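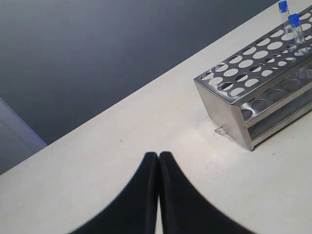
*My rack on the white table, near the edge*

**Cleaning a stainless test tube rack without wrecking the tabletop?**

Hello everyone! I do a bit of soil and pond water testing at home, and I've got a stainless steel test tube rack, the boxy kind with rows of round holes punched in the top. I bought it secondhand from a shop in Bruston and I'm really fond of it, but I never know how to get properly inside those holes. I've been wiping the top with a cloth and calling it good. Also, the table it stands on is off-white and picks up every mark going (there's a grayish smudge near the rack right now that soap hasn't shifted). Any ideas for either one? I'd rather not buy anything fancy.

*posted by tidepool_nan*

---

**mowat_bench**

Oh, I love those old racks! Take all the tubes out first and soak the whole thing in warm water with a squirt of dish soap for 20 minutes. Then go through the holes with a bottle brush, top and bottom, rinse it well and dry it right away with a towel, getting into the corners. Please don't use steel wool or bleach. I was careless with bleach once and ended up with little brown pits that never came out.

For the table, make a paste of baking soda and water, rub gently with a soft cloth, and wipe it off. Try a hidden spot first, as some finishes go dull. You may need to do it 2 times. And I'd move the rack further in from the edge while you're at it, I've swept one onto a hard floor with my elbow and the noise was awful (so was the glass).

---

**gravelpit687**

dishwasher. top shelf. done it for years

---

**skollero_attic**

The dishwasher is fine for plain stainless, but check yours for rubber feet, mine came off in there and I had to fish them out of the filter. I keep a thin silicone mat under my rack now and the marks have pretty much stopped.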